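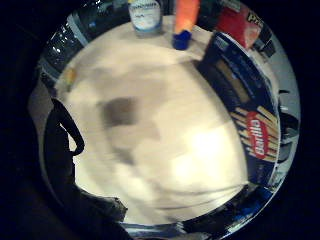 Špela Kelmendi wrote in to ask why I keep recommending that the table be cleared in one direction, when everyone she knows simply picks up whatever is nearest and wipes the gap. She has a pale table as well, and she says the gap method leaves her with clean islands and a grey coastline around each of them.

The coastline is a fair description of the problem. A cloth pushed up against the foot of a bottle deposits its load there. Lift the bottle a day later and you find a ring, partly from the bottle and partly from the cloth. On a dark surface you can ignore it for weeks. On cream you can't.

My own table has the usual population along its far side: a bottle, a tall orange thing on a blue base, a red box, and the big navy box with breadsticks on the front, which takes up more room than the rest put together. None of it needs to live there. It lives there between shopping and putting away, and in our house that interval can be most of May.

The method, as it currently stands, is as follows.

Everything goes to one end. Boxes first, as they are light and have flat bottoms, then bottles. I no longer move things to the worktop, having found that they stay on the worktop. One half of the table is now bare. Brush the crumbs towards the nearer long edge with a dry cloth, into a hand held below it. Breadstick crumbs deserve particular mention: they are dry, hard and slightly oily, and if you go at them with a wet cloth first they turn to paste and get into the joint where the leaf meets the main top. Dry first, then damp.

The damp pass uses warm water and a very small amount of washing-up liquid. I measured this once, out of irritation, and settled on 3 drops to the bowl. Any more leaves a film that shows as streaks when the light comes in low over the table. People take the streaks for dirt and add more liquid. Boonsong Somboon had been doing that to the same table for a year and was about to sand it. Two passes with plain water dealt with it.

Wipe with the length of the table, overlapping each stroke by half a cloth. Fold the cloth to a clean face after every second stroke. Dry with a separate towel, also lengthwise. Then move everything across to the clean half, wiping the base of each item as it goes, and repeat.

Wiping the bases is the step most often left out. Bottles collect a ring of whatever has run down the outside, and cardboard boxes pick up grease through the bottom panel and give it back slowly. If a box has gone soft underneath, decant what's in it and get rid of the box. I use two Luvau tins for this, bought at the market in Flununthorpe, the taller of which takes breadsticks upright with the lid on. The shorter one doesn't, whatever the man on the stall told me.

Glare is useful here. I used to clean this table at midday with the overhead light on, and it looked perfect until evening. Now I do it when the light is low and crouch at the end with my eye near the surface. Marks that are invisible from standing height show up dull against the shine. Two minutes of crouching saves doing the whole top again.

On marks that don't lift: try bicarbonate of soda made into a paste, left for a few minutes and wiped off without scrubbing. Repeat once. If it is still there, stop. The temptation is to reach for the scouring pad, and a scoured patch on a pale top will hold dirt more readily than the original mark did -- I have one such patch, and it is where the fruit bowl stands.

Cloths. I have been through several sorts, and the Gradia ones with the flat weave are the best I've had for the damp pass. The fluffy kind sheds. They wash at sixty and I've stopped using fabric softener on them, as they came out of the machine repelling water.

Špela's other question was how often. I do the full procedure once a week and the dry brush every evening, after the plates have gone and before anyone sits down with a laptop. Jae-in Ok does the full thing daily and owns one bottle of oil and a salt cellar, so I don't consider the comparison useful.

The breadsticks are now in the tin. The navy box is still on the table, flattened, waiting for the recycling to go out.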